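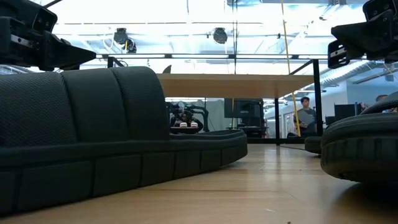
Gray padded cushion with mesh-textured fabric, on a light wooden floor.

Grusonis Desk Phone and Hosted Line: Review After One Winter
Posted 2023-05-03 by Jeferson Bragança

I manage the office side of a small company in Gamville. We sell and repair garden pumps, and most of our customers still prefer to call. In January we changed our old telephone line for the hosted service from Grusonis, together with their desk phones. I bought through a reseller, Forkier, and paid the normal price.

The package we took is the middle one. It gives us extensions for everybody, voicemail sent to e-mail, a menu for callers ("press 1 for parts"), call recording and an app for the cell phone. There is a cheaper package without recording.

Setup

The phones arrived already prepared by Forkier. I connected each one to the network cable, it restarted 2 times, and then it showed the name of the extension. For the main number it was slower. Moving our number from the old company took 3 weeks, and during this time we had a temporary number and a forwarding which we paid to the old company. I would like that the reseller had told me this before I signed. When I asked, they answered that it depends on the other side. Probably it is true, but it should be written in the offer.
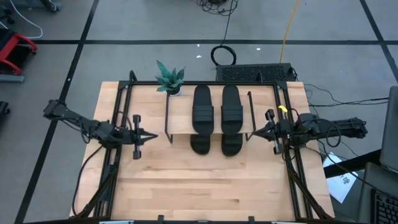

The web panel is where you make the menu, the opening hours and the groups. I found it clear in general. You draw the path of the call with blocks, and each block has a short explanation. The holidays are the weak point. You must enter every holiday one by one, for each group separately, and there is no button to copy them. I forgot one group the first time, and the parts phone rang all day in the closed shop.

Sound

On the desk phones the voice is very good, better than what we had. The speaker is loud enough for our workshop when the compressor is not running. On the cell phone app I am less satisfied. With office Wi-Fi it is fine, but when I walk to the parking lot and it changes to mobile data, there is a silence of several seconds and one time from maybe five the call is lost. Support suggested that I switch off the Wi-Fi before I leave. I do this when I remember.

Kelly Evangelista works at our front desk and uses the phone more than all of us together. She likes the transfer key, because you can speak first with the colleague and then pass the call, with one key only. She does not like the ring tones. All of them are similar, so with two phones on one desk she often picks up the wrong one.

Recording and reports

Recordings stay in the panel for 90 days and after this they are deleted. You can download them, but only one at a time. The report for our first full quarter showed 2,173 incoming calls, and for the first time I could see at which hour we miss them. It was lunch, of course. We moved one person's break and it helped.

The price includes 1,000 outgoing minutes per month for the whole company. For us it is sufficient, as we mostly receive. If you call out a lot, calculate carefully, the extra minutes are not cheap. Before deciding I also had an offer from Barros, where the minutes are unlimited but you rent the phones and cannot buy them.

Support

I wrote to them four times. Three answers came the same day and were useful. The fourth was about an invoice with a wrong tax number and needed two weeks and several e-mails.

What I liked: voice quality on the desk phones, call menu easy to change, transfer key, missed call report.
What I did not like: holidays, app outside of Wi-Fi, downloading recordings, the ring tones.

My rating is 4 of 5. For an office where people sit at the desk I can recommend it. If your team is mostly on the road, ask for a trial of the app first and test it in the car.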